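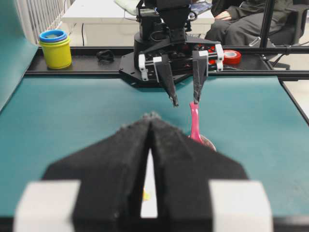

Course materials > Robot Cells in Practice > Unit 6 > Handout: Slipped grip on the right arm

Notes by Birgit Kleinschmidt, revised October 23, 2019

Read this before the lab. The case comes from the two-arm table at Wiltlow. The task was spoon handling: pick up the spoon by its handle, carry it to the bowl, put it back. It ran for a long time without trouble and then began to fail.

What was reported

Over 100 runs, the right arm lost or twisted the spoon in 34. The log showed every one of those runs as complete. Dirk Petersen found the mismatch when he compared the log with his own handwritten sheet. The log only recorded that the fingers had reached their commanded position. It had no entry for whether anything was between them.

First wrong turn

Detlef Frerichs put it down to camera calibration, and the team spent an afternoon recalibrating. The failure rate stayed where it was. In the write-up you should say why this was a reasonable guess and also what evidence would have ruled it out sooner. (Hint: look at where the fingers were when they closed.)
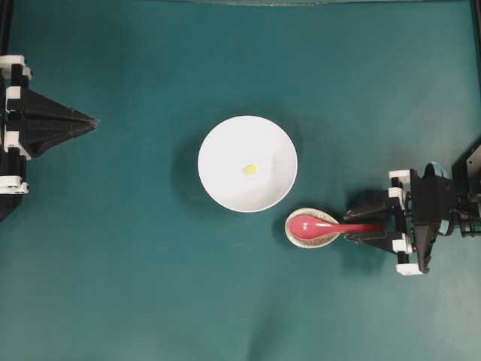
Fig. 1. Right gripper closed on the end of the spoon handle; left gripper clear of the bowl.

Cause

There were 2 faults, and they hid each other.

a) A finger mounting screw on the right gripper had worked loose. With no load the finger sat correctly. Under load it leaned outwards and the grip opened slightly at the tip.

b) The closing force had been lowered in an earlier session to protect a thin cup and was never put back. The change was not written down.

A handle held near its end is a long lever. A small loss of force lets the spoon turn before it drops, and the turning was what Petersen had noted as "twist".

Safety point

During the search, Gerd Meinecke reached in to straighten a spoon while the arms were paused. Pause holds the motors on. The arm resumed when the queue was restarted from the other desk and his hand was knocked. He was not hurt, but it was entered as a near miss. The rule since then: hands go over the mat only after the stop button is pressed, and the person who pressed it is the one who releases it.

Changes made

- Screws marked with paint and checked at the start of each session.
- Closing force printed at the top of every log.
- Finger gap compared with the expected handle width after each grasp. A mismatch stops the run.

With these in place the next 100 runs gave 96 good ones. The remaining failures are in the November exercise sheet.

For the lab

Bring the blank fault tree. Sieglinde Eichhorn will loosen one item on each cell beforehand and will not say which.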